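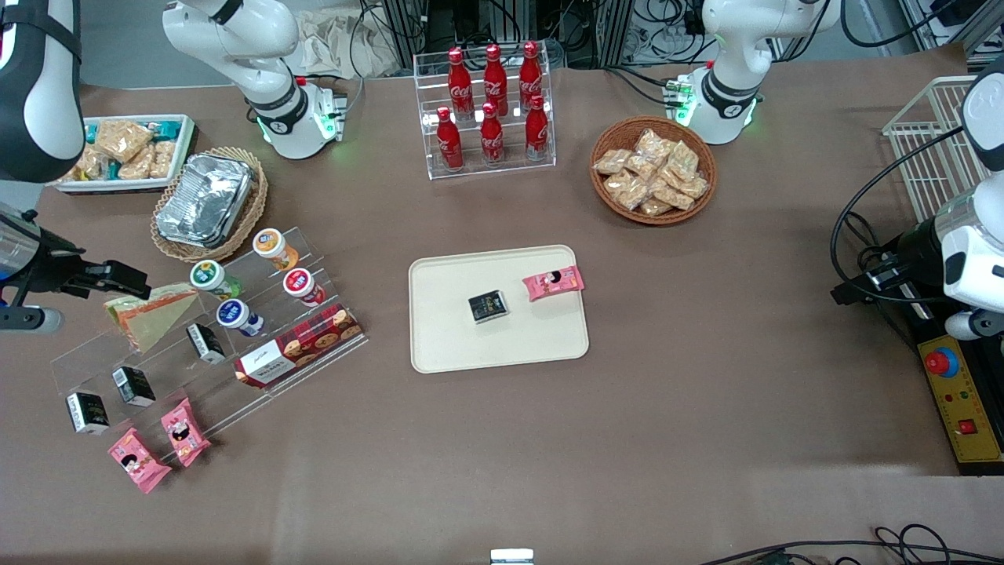 Print this page

E-mail this page

A snack table works best when everything has its own spot. Food that belongs together goes together, so people can find what they want and nobody has to dig. Drinks can go in a rack, like the red Coca-Cola bottles standing in two rows, one higher than the other. Small wrapped snacks can be piled in a basket.

Wrapping keeps dust and germs off food. It also slows down drying. 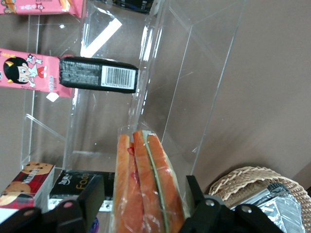 Cut fruit needs more care than crackers do. Once the peel is broken, air and germs can get in. Keep cut fruit covered and in the refrigerator until it is time to eat. Wash your hands first, and take only what you will finish.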